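Shared Kitchens and the Matter of Hard Water
14 July 2020

The following notes are offered to readers who have recently taken a room in a house with a common kitchen, and who live, as I do, in a hard water district.

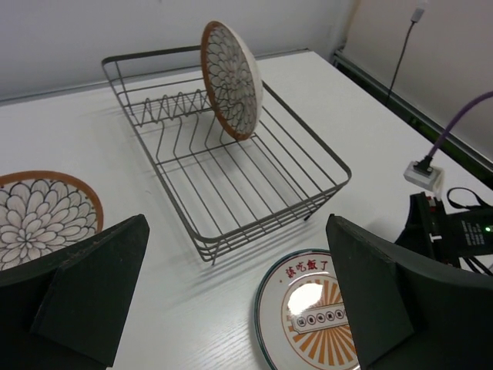

Hard water is water that carries a good deal of dissolved calcium and magnesium. It is safe to drink and many people prefer the taste. Its chief inconvenience is scale, the chalky deposit left in kettles and on taps wherever water has been heated or has dried.

When I moved to Darkley in January, the kettle had not been descaled for a considerable time. Kwadwo Eshun, who has the upstairs room, had been straining his tea through a cloth. We agreed that the kettle should be treated every 21 days and that the date should be written on the calendar by the fridge. This arrangement has been kept, with one lapse in the spring for which I accept responsibility.

The method is as follows. Fill the kettle halfway with equal parts white vinegar and water. Bring it to the boil, switch it off at the wall and leave it to stand for 30 minutes. Pour the liquid away, rinse, then boil and discard fresh water 3 times. Citric acid may be used in place of vinegar and has the advantage of leaving very little smell. It should be measured according to the packet.

Taps require more patience. A cloth soaked in vinegar and tied round the spout for about 40 minutes will loosen most deposits. Vinegar should be kept away from marble and other natural stone, and it must never be mixed with bleach.

Glasses dry with fewer marks if they are rinsed in hot water and wiped at once. Plates are more forgiving. Nneka Okafor has asked me to add that a cloudy glass may be scratched and not scaled, in which case no amount of soaking will restore it. I lost an afternoon to two such tumblers.

The question of a water softener was raised with our landlord in writing. His reply mentioned the cost of fitting and the age of the pipework under the sink. We have written again, enclosing a photograph of the shower head.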